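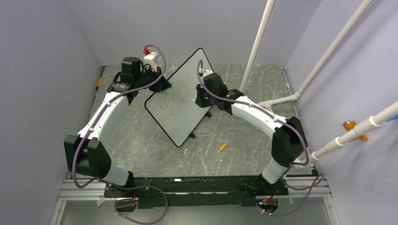 *A small dry-erase whiteboard.*

## The Return of the Shared Board

When the publisher Woveo moved its editorial staff to a new floor in May, the planning schedule moved with it. For years the schedule had lived in a spreadsheet that 42 employees could open and few did. It is now written by hand, in marker, on a board beside the main entrance.

Rozália Major, head of operations, proposed the change after reviewing how deadlines were being missed. "People had the information," she said. "They had to go looking for it, and by then the day had started."

Under the current rules, each department has one column and one color. Entries are limited to a single line. The board is wiped at the end of every second week, and a copy is kept on paper.

The staff meeting, once 45 minutes long, is held standing in front of the board and ends when the last column has been read.

Rupert Mayrhofer, who manages the company's archive, remains cautious. Handwriting varies, he notes, and remote employees depend on a colleague to read entries aloud – an arrangement the company intends to review.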